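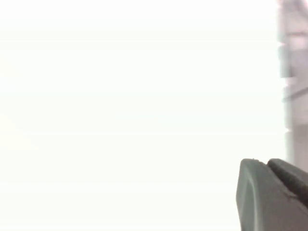
Re: [grip-list] Wrist camera exposure, Eder fingers against Ovar fingers
From: Su-bin Hong
Date: April 14, 2018
Print this message | E-mail this message

Hello Everett and all,

Thank you for the questions. I answer below your text.

Everett Mahmoud wrote:
> We have the Plitovix controller too and we are thinking to buy
> the Eder fingers. Before we spend the money: did you fix the exposure
> of the wrist camera, or did you leave it on auto? Our arm faces a
> window for half of the motion and the picture is useless there.
> Also, do the fingers stay sharp when the background is gone? We use
> the fingertips to check that the gripper is closed.

First the exposure. I fixed it by hand. On auto, the dark gray of the fingers pulled the value up and down each time they opened, and I could not compare one finger set with another. The cost is what you describe: when the arm turns to the bright side, the background becomes white and I can find no edge in it. Something tall at the right side still shows as a gray and pinkish strip, but so blurred that I would not let any software use it as a landmark.

To your second question, yes. The curved top of the near finger has a crisp border against the white. The farther finger is darker, almost charcoal, and between the two there is only a narrow gap, so a closed or nearly closed gripper can be recognized. I would not trust one picture to tell closed from nearly closed. For this I read the position from the controller also.

There is a very small dark speck at the top left corner of the near finger. Trí Khúc asked me if it is on the lens. I do not think so, it keeps its place on the finger when the fingers move. I have not decided if it is damage or only dirt.

Now the numbers. I ran 2,000 closing cycles with the Eder set, nothing between the fingers. The controller reported closed in 1,988 of them. All the others came in the first 30 minutes, before I tightened the mounting screws again, so please do not blame the fingers too quickly. With the Ovar set I have only 4 short runs and I prefer not to give a result yet. My feeling is that they close more softly, but a feeling is not a measurement.

What I would like to try next is two exposure values, changed by the controller when the arm passes a certain angle. Sânziana Husar wrote in an earlier thread that the Plitovix drops the first picture after every change. Does somebody know if this is still so with the newer firmware? If yes, I must wait at the turning point and the cycle will be longer.

Everett, if you can send me the angle where your window begins to disturb, I will use the same one, so our results can be put side by side. I hope to finish the Ovar runs in June.

With best regards,
Su-bin

Print | E-mail
0 shares | 3 comments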